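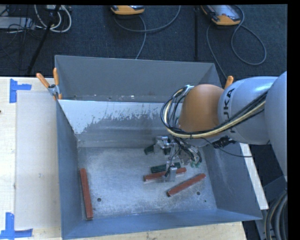 Chapter 7
Burrowing Mammals in Managed Grassland

7.1 Scope of the chapter

Chapter 6 dealt with birds that feed on open turf. The present chapter turns to the animals that live beneath it. Four groups are covered: moles, voles, rabbits and, more briefly, ground-nesting mice. All are common in town parks, on playing fields and along the verges of reservoirs, and all alter the soil in ways that can be measured with simple equipment.

The material assumes that the reader has worked through the section on soil horizons in Chapter 2 and can use a quadrat. No knowledge of animal physiology is needed. Terms printed in the glossary are explained at first use only.

By the end of the chapter the reader should be able to:

identify the maker of a burrow, heap or runway from its form and position;
carry out a timed count of fresh molehills on a fixed plot;
distinguish a surface tunnel from a deep tunnel by probing;
estimate vole activity from runways, clippings and droppings;
state the main limits of counts based on signs.

7.2 Signs and animals

A burrowing mammal is seldom seen by the person studying it. Most field records are records of signs: heaps of soil, holes, cropped grass, droppings, hair caught on wire. The distinction between a sign and an animal is basic to the subject and is often lost in casual reports. A field with many molehills may hold a single mole. A field with none may hold several, if the soil is rich in worms and the tunnels are already dug.

Signs also persist for different lengths of time. A molehill on sandy soil can be flattened by one heavy shower. On clay the same heap may stand through the winter and carry a growth of seedlings by spring. Rabbit droppings on dry, short turf outlast those in long, damp grass. For this reason a count of signs made on one visit is of little use in comparing two sites. The usual remedy is to clear the plot, wait for a fixed period, and count only what has appeared in the interval. This is called a clearance count.

7.3 Moles

The European mole (Talpa europaea) lives alone for most of the year. Each animal keeps a system of tunnels, which it patrols for earthworms and insect larvae that have entered through the walls. The soil removed in digging is pushed up through a sloping side shaft and forms a heap. The shaft enters the heap from below and is normally blocked with soil, so that no open hole is visible. This is the simplest way to tell a molehill from the spoil of a vole or rat.

Two types of tunnel are recognised. Surface tunnels run just under the turf and show as a low ridge. They are made quickly, mostly in loose or newly cultivated ground, and may be used only once. Deep tunnels are permanent. They may be passed from one occupant to the next over many years, and the heaps above them often lie in a line.

Digging varies with the season. Activity near the surface falls in dry summers, when worms move down and moles follow them or rely on existing deep tunnels. It rises in autumn as the soil becomes moist again. In late winter and early spring, males extend their systems in search of females, and long straight runs of heaps may appear on ground that has been undisturbed for months.

7.4 Voles and mice

The field vole (Microtus agrestis) is an animal of rough grass. It makes runways at the base of the stems, roofed by dead leaves, and short burrows leading off them. The runways contain small piles of cut grass and greenish oval droppings. Close mowing removes the cover on which the animal depends, and field voles are therefore rare on playing surfaces but may be numerous in an uncut strip a few metres away.

The bank vole (Myodes glareolus) prefers hedges and scrub. Its burrows open among roots and are less easily found. The wood mouse (Apodemus sylvaticus) digs burrows of its own but will also use those of other species. Small heaps of snail shells or opened nuts near an entrance may point to a mouse, though they do not prove that it dug the hole.

7.5 Rabbits

Rabbit burrows are large, open and usually grouped in a warren on a slope with free-draining soil. Shallow scrapes, which are not burrows, occur over a wider area. Grazing is heaviest close to the warren and decreases with distance from it, producing a gradient in the height of the grass. Exercise 7.3 asks the reader to measure this gradient along a transect.

7.6 Worked study: Dilside Common

The following survey is used throughout the rest of the chapter. It was carried out on Dilside Common, a public grassland on loam over clay, with a disused cricket square at its northern end. The field team was led by Reshma Nel, with plots laid out by Tarun Srivastava.

The team marked 16 square plots, half on mown turf and half on grass cut once a year in July. All existing molehills were raked level on the first day. The plots were then visited each week for seven weeks. At every visit the fresh heaps were counted, marked on a plan and raked again. Runways of field voles were recorded in the uncut plots on the first and last visits only, to limit trampling.

Fresh molehills were found in both types of plot. The mown plots gave the higher total, a result that Nel and Srivastava treated with caution. Heaps in long grass are harder to see, and a second observer, Binta Ogbonna, found 21 heaps in the uncut plots that the first search had missed. The difference between two observers on the same ground is known as observer error. It should be measured in any survey of this kind and reported with the result.

Vole runways were confined to the uncut plots. In one of them, runways crossed almost 100 per cent of the quadrats placed.

7.7 Equipment and safety

The methods in this chapter require a tape, canes, a garden rake, a thin metal probe with a rounded tip, a notebook and a quadrat. The probe is pushed in gently beside a heap, at several points, until resistance falls suddenly. The depth at that point is noted as the depth of the tunnel roof. Probing should not be carried out where cables or irrigation pipes may be buried. The manager of the site should be asked for a plan before work begins.

Gloves should be worn when handling soil or droppings. Cuts should be covered. Holes should not be entered with the hand.

Review of terms

Clearance count: a count of signs that have appeared since the plot was last cleared.
Deep tunnel: a permanent mole tunnel below the root zone.
Observer error: variation in a result caused by differences between those recording it.
Runway: a path kept open through vegetation by repeated use.
Sign: any trace from which the presence of an animal may be inferred.

Section 7.8 sets out the clearance count in full, beginning with the choice of plot size.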